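Grip Fault at Gindstead Traced to Cable Strain

The two-armed pouring station at Gindstead had been running for 8 weeks when its right hand let go of a bottle in the middle of a pour. The hand opened, the arm kept moving along its planned path, and the controller logged the cycle as complete. Hannelore Mayrhofer, who runs the station, spent most of that winter finding out why. She spoke to us on Mar 14, 2020, in the workshop where the arms are set up, and went over the fault in the order she worked through it.

The first event was in November. "It was a plain release," Mayrhofer said. "There was no slip warning and no current spike. The fingers went to their open position at normal speed, the way they do at the end of a job. If you had only looked at the finger positions, you would have said someone sent an open command."

Nobody had. The command log held the close command from the start of the cycle and nothing after it until the scheduled release. Her first suspect was the planner, a package called Varico, which sends targets to both arms and had been updated shortly before. She rolled it back to the earlier version and ran the same pour 40 times without a release. She then put the update back and ran it 40 more times, also without a release.

"At that point I wrote in the log that the fault could not be reproduced, and I should not have," she said. "I had run all of it at one bottle angle, with the wrist hardly turned. It was a poor test and it cost us three weeks."

The second release came during a pour at a steeper angle. That gave her something to work with. She began stepping the wrist through its range with the hand closed on a bottle, holding at each step and recording the supply voltage at the hand. Past 60 degrees of wrist rotation, measured from the neutral position, the voltage dipped for a few milliseconds and then recovered.

The dip was too short to trip the undervoltage alarm on the arm. It was long enough to restart the small controller inside the hand. On restart, that controller ran its startup routine, and the first step of the routine was to move the fingers to open.

"So there were two faults, and people tend to remember only the cable," Mayrhofer said. "The cable was the cause of the dip. The startup routine was the cause of the drop. A hand that loses power for an instant while it is holding something should stay where it is."

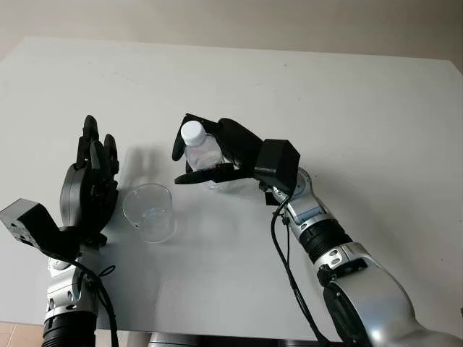 The pouring task, with the bottle in the right hand and a clear cup on the table.

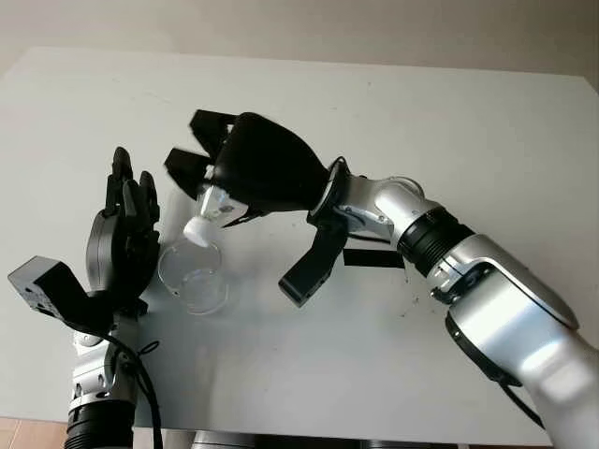 Retno Lubis disagreed with that order of blame. The startup routine was written down and had been accepted at handover, Lubis noted in a written comment on a draft of this article, and opening on restart is a reasonable default for a hand that may have a person's fingers in it. The comment went on: "I would put the cable route first and the missing status check second. The routine did what the document said it would do. We did not read the document with pouring in mind."

Mayrhofer had seen the comment and did not dispute the point about trapped fingers. Her answer was that the choice between opening and holding should depend on what the hand was doing before it lost power, and that the old firmware kept no record of this. "Retno is right that it was documented," she said. "I had the page. It is one line in a table, under initialization."

The cable damage was found by cutting the jacket open. The power and signal lines for the right hand ran in a single bundle, clamped at the wrist and again further down the arm. With the wrist turned far enough, the slack between the clamps was used up and the pull went straight into the connector. Several strands of the supply conductor had broken just behind the crimp. From the outside the bundle looked sound, and a continuity check with the arm at rest passed every time.

The replacement cable came from Aguiar and is rated for continuous flexing. Mayrhofer moved the lower clamp to leave more slack at the wrist and added a strain relief behind the connector. The left side was inspected as well. Its conductors were intact, but it was given the same clamp position so that both arms could be covered by one drawing.

The firmware change took longer. The hand controller now writes its last commanded state to memory that survives a power loss. If it restarts and finds a grip recorded, it keeps the fingers where they are and raises a fault. The operator has to clear the fault by hand, at the panel, before either arm will move. For the case Lubis raised, there is a release button on the stand that opens the hand at low force whatever the recorded state.

The third change was to the supervisor program, Cerinach, which had reported the failed cycle as a success. It had been checking that the arm reached its final pose. It did not ask whether the hand had been running the whole time. Each hand now sends a counter with every status message, and if the counter goes back to zero in mid-cycle, Cerinach stops both arms and marks the cycle failed.

"The arm reached its final pose, so as far as the program was concerned everything was fine," Mayrhofer said. "I went back through the old logs for counter resets. The value was already in the messages; we were throwing it away. There were 3 more restarts that we had never noticed, all with the hand empty."

Asked whether the test procedure had changed too, she said it had. Every software update is now tested across the full range of wrist rotation, in both directions, with the hand closed and with the supply voltage recorded throughout. The procedure also includes a deliberate power interruption during a grip. That test is done with the bottle low over the table and nobody inside the marked area.

She has not signed off on the repair. The new cable has to complete its flex cycles first, and after that she plans to take it off the arm and open the jacket behind the connector. "I want to see the strands," she said. "A continuity check told me the last one was good."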